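Open Afternoon at the Grodstead Robot Lab: House Rules for Shelf Work

I went to Grodstead on October 1, 2025, mostly to hear how they write their working rules. Our library group in Dronley is drafting its own, and we had two pages of notes that didn't agree with each other.

Rafia Memon runs the shelf project and started us at the bookcases. Rule one covers approach. The arm comes in slowly below the shelf board and stops before contact, and the operator calls out the target before closing the fingers.

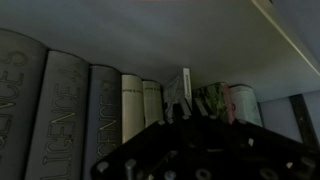 Gripper in close under the shelf, with volumes 5, 4 and 2 of the gray set at left.

Volume order is left alone during a session. Leszek Domański, who keeps the logs, said sorting is a separate task with its own sheet. The log had 665 entries since July, and each one names the operator and the shelf.

Leaning books get their own paragraph in the rules. If a neighbor starts to move, the operator opens the fingers, backs out the way the arm came in, and writes it down - no second try from the same angle. 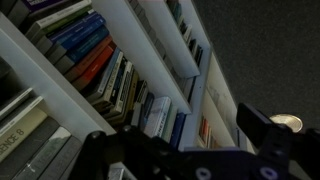

I asked about thin paperbacks, which give us the most trouble. Their limit on grip force is set by the weakest item on the shelf, so a hardcover next to a booklet is handled at the booklet's setting. Oana Sandu thinks this is too strict and has asked for a review. Memon wants 3000 logged picks first.

We then moved to the cabinet. Compartments are treated as closed spaces: wrist speed is halved, and a second person stands at the stop button.
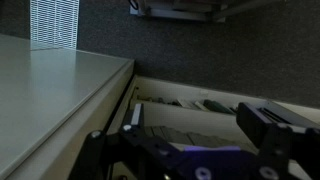 What we are taking back to Dronley

The approach rule can go in as it is. The second-person rule will be harder with our staffing, and Yanling Hao suggested we apply it only to closed spaces, as they do.

I also liked the clearance check. Before any reach, the operator looks at both fingers against the books on either side and at the shelf board overhead.
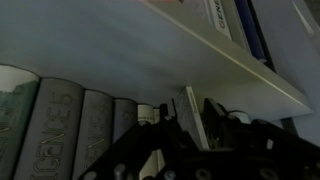 It adds 27 seconds to a pick by their own timing, and they have kept it anyway. The full rule sheet is four pages, and Memon will send a copy to anyone who was there. Ours goes to the group for comments next.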